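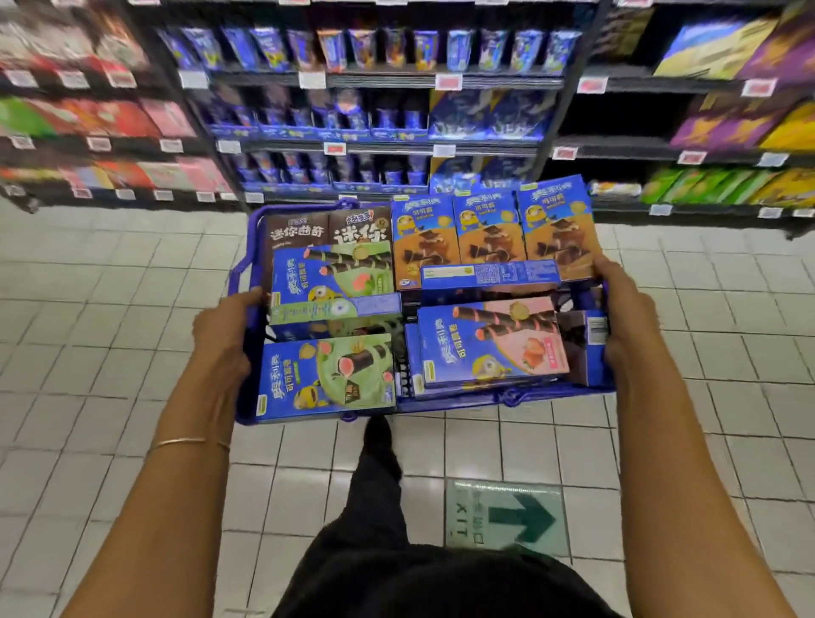 Cesta azul llena de cajas de galletas, casi todas Oreo.

Septiembre, cuaderno del taller de encuadernación, 16:30

¡Por fin un engrudo que no deja grumos! Hidayah pasó la fécula por el tamiz fino antes de mojarla y la diferencia se nota en cuanto entra la brocha. Cociendo despacio, sin dejar de remover, sale una pasta casi transparente, preciosa. He llenado dos tarros y los he etiquetado como Niltero 2 para no confundirlos con la tanda vieja (que huele fatal, hay que tirarla). 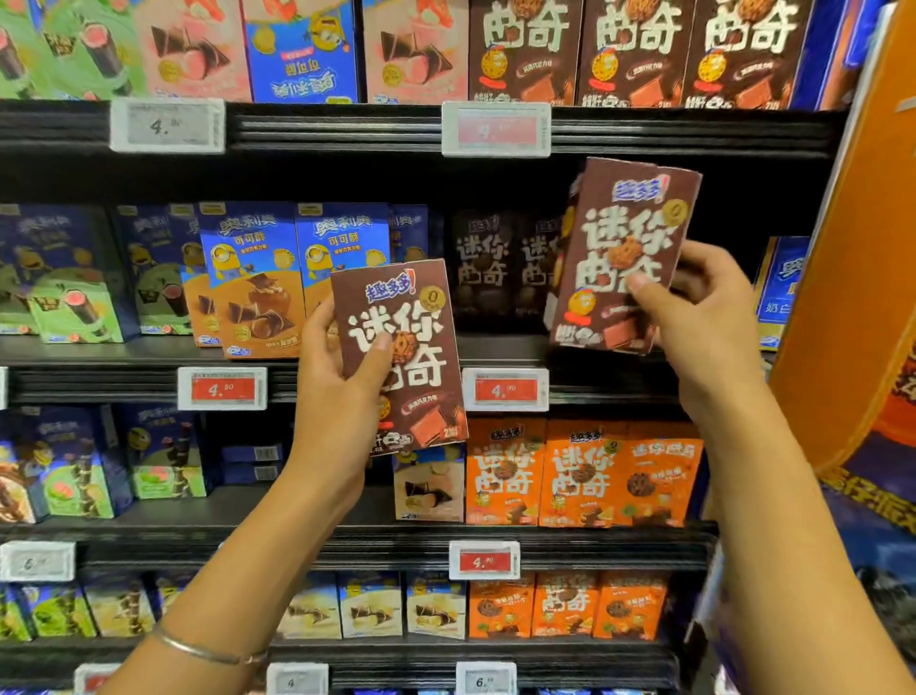 Con eso montamos las guardas del Kashyap, 249 páginas cosidas en cuadernillos de ocho. El papel estira más a lo ancho de lo que yo recordaba – ojo con la fibra – y tuve que recortar la segunda guarda. La primera quedó plana a la primera, qué gusto.

Ragnheiður quiere probar la misma pasta en tela. Yo le pondría un poco de metilcelulosa, mitad y mitad, y prensa toda la noche.

Pendiente: afilar la chifla, pedir hilo de lino encerado, preguntar a Clalarport por el cartón de dos milímetros.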